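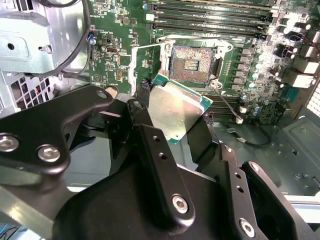 Call for participants: good practice guide for robotic PC disassembly and assembly

8/15/22
By Leena Koivisto
2 min read

Dastbridge is looking for 20 people to help test a draft guide on safe and careful handling of computer parts by robot arms. The draft covers gripping force, static control, stop procedures and record keeping. It has 167 clauses, and we need to know which ones hold up on a real bench.

You should have worked with industrial or collaborative arms, or have repaired desktop computers for a living. You don't need both. Students are welcome to apply.

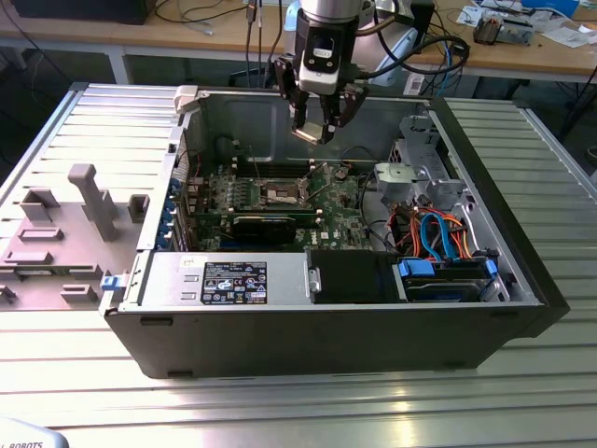
Gripper over an open tower, socket lever raised.

Participants attend two half-day sessions at our Lotia Street workshop in February. You will read a section of the draft, watch the matching task at the cell, then mark each clause as clear, unclear or unworkable. Please write your comments in your own words. Closed shoes and safety glasses must be worn in the cell area, and long hair tied back.
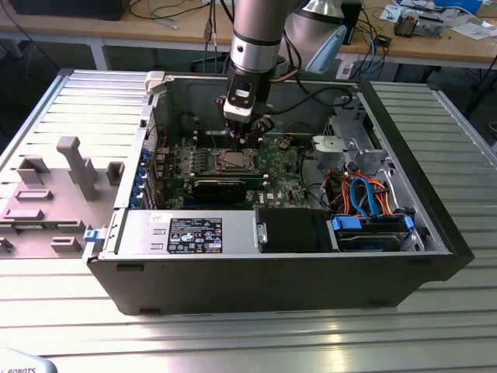 Processor in the socket, with the fingers just above the board.

We pay an honorarium of $600, plus travel within the city. Lunch is provided on both days.

To apply, send a one-page résumé and a short note on your experience to Boyang Yao, Room 403. Tell us if you have any access needs. Successful applicants will be sent the draft and a consent form before the first session.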